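4. What visitors told us at the gate

It is a pleasure to be able to report that people were generous with their time. The questionnaire was handed out at the exit of the wildlife park at Jamport and again at the smaller sanctuary at Grekarbridge, and we had expected a good many tired families to walk straight past us. Most of them stopped, and quite a few stayed for a chat. 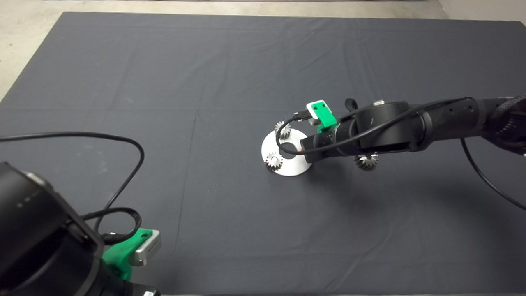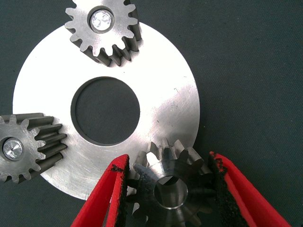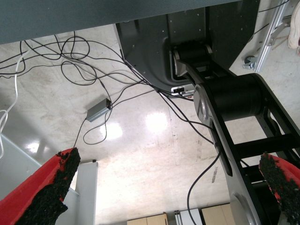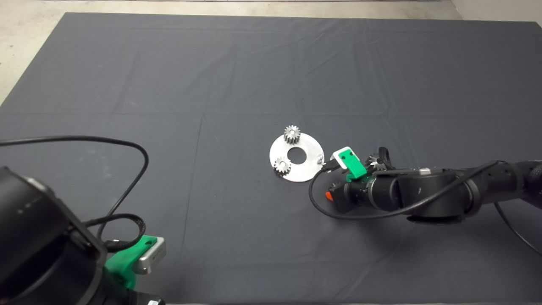
Figure 2. Views of the work area, taken on one occasion.

Mollel Papers in Travel and Leisure, vol. 2, p. 185

Across both sites we collected 3465 forms, of which 3000 were complete enough to use. The rest had mostly been given up at the page on household spending, and we have left them out of everything that follows. The questions were adapted from the earlier Citska survey of day visitors, with the wording softened a little after a trial run in November, when several grandparents told us (very kindly) that they had no idea what we meant by "enrichment provision". We changed it to "things for the animals to do" and had no more trouble.

What struck us most, reading through the open answers, was how often visitors judged a park by whether they could see an animal choosing to be somewhere. A lemur dozing out of sight was forgiven readily enough if there was a sign explaining that it had an indoor den and could use it when it liked. Without such a sign, the same empty enclosure was put down as a disappointment — and sometimes as a reason not to come back. Visitors to Grekarbridge, where the keepers tend to linger and talk, were noticeably more patient on this point than those at Jamport, although the two places charge different prices and we would not want to lean on the comparison too heavily.

Esther Gachanja, who led the fieldwork, also noted that children's answers often differed from those of the adults standing beside them. The children wanted longer at fewer enclosures, while their parents were keen to get round the whole park before the café closed. We return to the matter of walking routes in the next section.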